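Comparing Two Grippers on a Bin Picking Cell

Applies to: Kirkeck bench cells with a single arm and a fixed camera
Written by: Rekha Kamath
Last updated: 2021-03-06

This page explains how to run the bin test when you want to choose between two grippers for the same arm. We use it to compare the Skidska parallel gripper with the Murthy one, but the steps are the same for any pair that fits the flange. Plan on a full day per gripper.

What you need

• The arm, mounted so it can reach all four corners of the bin
• A deep metal bin with sloping walls
• Clamps for the bin
• Bar-shaped blocks in at least two colors
• Cable ties
• A printed log sheet for each run

1. Fix the bin

Set the bin on its cardboard and clamp it to the bench. Push on each wall by hand. If the bin moves, tighten the clamps and push again. Anil Krishnan lost most of a day of results in September to a bin that had crept 9 mm toward the arm.

2. Mount the gripper and route the cables

Bolt the gripper on and enter its weight and tool center point in the controller. Leave enough slack at the last joint for a full turn of the wrist, then tie the cables to the link. Jog the wrist to both ends of its range at slow speed and watch the cables the whole way. They should not pull tight or drag on the bin wall.

3. Load the blocks

Drop the blocks in from above the rim. Do not arrange them. A useful load has some blocks crossing each other and at least one lying by itself, so the run includes easy picks and hard ones.

Keep the teach pendant outside the bin area with its screen facing up, where you can reach it without leaning over the arm. The clamps also have to stay clear of the path the link takes when it comes in over the wall. With red and green blocks loaded and the gripper low in the bin, check the cable loop at the orange joint once more before you start the program.
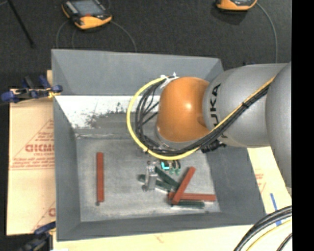
4. Run the picks

Set the speed to 200 mm/s and run 40 picks. Reload whenever the bin is empty. For each pick, write down one of these:

• Clean: block lifted and placed
• Dropped: block lifted, then lost
• Missed: jaws closed on nothing
• Stopped: controller halted the arm

Do not change the grip force partway through a run. If you want to try another force, finish the run and start a new sheet.

5. Raise the speed

Repeat at 400 mm/s with the same program. Most of the extra drops come from picks near the walls, so note the position of every drop on the sheet.

6. Swap grippers

Remove the first gripper, mount the second and go back to step 2. Leave the bin and camera where they are. If either one gets bumped, recalibrate the camera before you continue.

Reading the results

Compare the clean picks at each speed first, then look at the stops. A gripper that stops the arm often costs more time than one that misses. Tadeusz Wieczorek keeps the blank sheets and the finished ones in the Clakport binder.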